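About Us

Prorkum Workrooms
Upstairs furnished rooms, by the day or the month

Home | Rooms | Rates | About | Find us

Who we are

Prorkum is a small company. We rent out workrooms and keep the furniture in them decent. Started with one floor over a shop selling sewing machine parts, a landlord who wanted it off his hands, and a van full of chairs from an insurance office that was closing. Xiomara Ruiz-Ortega bought the chairs first and found the rooms second. Wrong order, she knows.

Myrtle Gallagher joined that May. She'd been running the front desk at a print works and could fix a drawer. Still does both here, desk and drawers.

Now we have 9 rooms in 2 buildings, all upstairs, all furnished. 4,000 square feet altogether if you count the landings, and the landlord does.

What we do

Day rooms. Month rooms. A few people have had the same one for years and we leave them alone.

You get tables, chairs, light, heat, a door key, a jug for water. You don't get a phone system or a receptionist taking your messages. Myrtle will sign for a parcel if she's in. If she isn't, it goes to the shop downstairs, ask nicely.

People use the rooms for all sorts. Bookkeeping, pattern cutting, model building, a choir's paperwork, testing things, packing things, interviews. One tenant did nothing but sort stamps for most of a winter. Fine by us. No cooking, no spray paint, no drums.

The buildings

Drosido House is the older one. Narrow stairs, good light in the morning, radiators that knock. Five of the rooms are here. Bring small furniture if you're bringing your own, the turn at the second landing is tight and we have already lost some plaster to a filing cabinet.

Stamitz Yard is the newer one, four rooms and the open upper floor. Wider stairs. Wood floors, white walls, railing at the top. The upper floor is the one most people ask for, and it goes by the day only, so everybody gets a turn at it. Book early for spring.

About the furniture

This is the part we get asked about most so it gets its own section.

Tables. We like a plain table. Light wood tops and white legs for the long ones, white tops for the round ones. Round is better for two or three people looking at the same thing, long is better for spreading out and leaving it spread out. Small white side tables go wherever there's a gap. Tell us what you're doing and we'll set the room for it. Please don't drag the tables yourself, lift them, there's two ends for a reason.

Chairs. Mesh backs, wheels, dark colors. We tried cream upholstery once. Coffee. The insurance office chairs are mostly gone now, a couple left in the storeroom that Xiomara won't part with. The ones we buy these days are used as well, just newer used. We check the gas lift, the base and every wheel before they go in a room. A squeaky one gets a tag on the arm and comes down to the workshop. If yours squeaks and has no tag, tag it, they're on the hook by the door.

Floors. Wood, swept nightly, mopped when they need it. Chair wheels pick up thread and hair like you would not beleive. We cut them clean every month with a seam ripper.

Jugs and jars. A white pitcher does for water. Jars are whatever turned up, some plain, some with a pattern on, and we'd like them to stay in the room they came with. Put pens in them, tea bags, screws, anything. Rinse after screws.

How we leave a room, and how we'd like it back

Chairs pushed in or at least out of the walkway. Tables wiped. Anything left on a table overnight in a day room goes in a box with your name on it and up on the shelf in the office. We don't throw things out. We did once, it was a sample, not junk, and we paid for it. So now even the odd bit of wood gets kept. Current shelf: a spirit level, one glove, a very good umbrella. Come and get them.

Month tenants, your mess is your own, just keep the door clear.

Keep the railing clear too. No coats on it, no bags hung off it, nothing leaned up against it. There's a coat rack at the top of the stairs and it holds more than it looks.

What it costs

Rates are on the Rates page. Myrtle keeps them up to date and this page would only get it wrong. Half days are possible at Drosido House. Not at Stamitz Yard, sorry, the setting up takes too long.

Who works here

Xiomara Ruiz-Ortega, owner. Buys the furniture, does the leases, drives the van. Best reached by phone, bad at email.

Myrtle Gallagher, rooms manager. Bookings, keys, repairs. Good at email.

Bassi, our cleaning firm, evenings. Same crew since we opened Stamitz Yard and we'd be sunk without them. If you're working late say hello, and lift your feet.

A few numbers, because people ask

We logged 1,346 bookings up to November 8, 2019, counting day rooms only. The logbook is paper. There's a spreadsheet as well but the logbook is the one that's right.

Things we're working on

Better blinds at Drosido House, the east side. A second coat rack. More round tables, they go out faster then we can find them, so if you know an office clearing out please call. We pay fair and we carry it down ourselves.

A ground floor room. We know the stairs rule us out for some people and we don't like it. Xiomara has looked at a few places and the rents were silly. Still looking. Leave your number with Myrtle if you want to hear when we get one.

Come and look

Easiest way to choose a room is to stand in it. Call ahead, we'll have someone there with the keys. Mornings are best for Drosido House because of the light, any time is OK for the Yard. Bring a tape measure and whatever awkward object you need to fit on the table. Parking is in the street behind, and the side door is the one with the working bell.
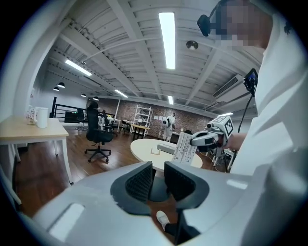 Month leases run from the first, and we ask for the first month and the key deposit when you sign. Deposit comes back the day the keys do.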